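Home packing sessions draw a full list in April

A small shipping supply shop is teaching people how to close a box properly, and the places are going quickly. Trellora, which sells cartons, tape and padding from its store at 1401 Sales Street, has opened 40 places for its packing basics sessions in April. By noon on the day the list went up, all but a handful had been taken.

The sessions are run by Welington Mendonça, who packed orders for the mail-order firm Cimuletti before joining the shop. They are aimed at people who sell a few things from home or are getting ready to move. The first part covers choosing a carton. The second, and longer, part is given over to tape.

"People come in with good boxes and bad seams," Mendonça said. "They buy the heaviest carton we have and then put one short strip across the top."

The tape part is done sitting down at an ordinary small table with a cloth on it, the kind of place where most home sellers do their packing anyway. It starts with the rolls and the handheld dispenser, before any box is brought to the table.

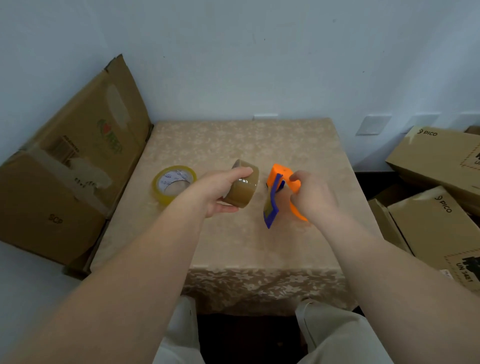

Mendonça asks people to learn the dispenser first because most of the complaints he hears at the counter are about it. Customers bring dispensers back saying they are broken when the roll has been put on the wrong way around. On the model used in the sessions, the sticky side has to face the box as the tape comes past the roller. If it faces the other way, the tape folds back on itself and the whole thing jams.

He also tells people to check the width of the roll against the dispenser before they buy. A roll that is too narrow slides from side to side and comes off at an angle, and a roll that is too wide will not go on at all.

Once the roll is on, the next job is finding the loose end and bringing it forward. Mendonça suggests folding a small tab at the end of any roll that is going back in a drawer. It wastes a little tape - less than picking at the edge with a fingernail does, he said - and the next person can start right away.

For a standard carton the advice is simple. Run one strip along the center seam, top and bottom, and let it go a few inches down each side. Heavier boxes get a strip across each end seam as well. Old tape on a used carton should not be trusted to hold, and new tape should go on clean cardboard where possible. 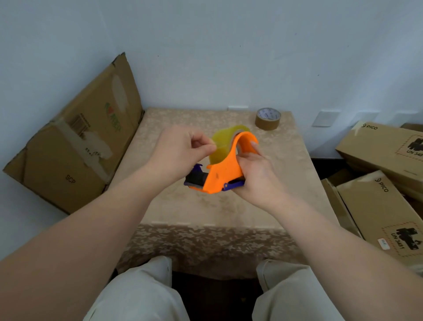 How to get a place

Each session lasts 44 minutes and is free. Tape and cartons are supplied, though people may bring their own dispenser if they are having trouble with it. Names are taken at the Trellora counter.

A printed sheet with the same advice will be left at the counter for anyone who misses out. The shop has ordered 3000 copies from the local printer Grusteck and will also put one in with each carton order until they are gone.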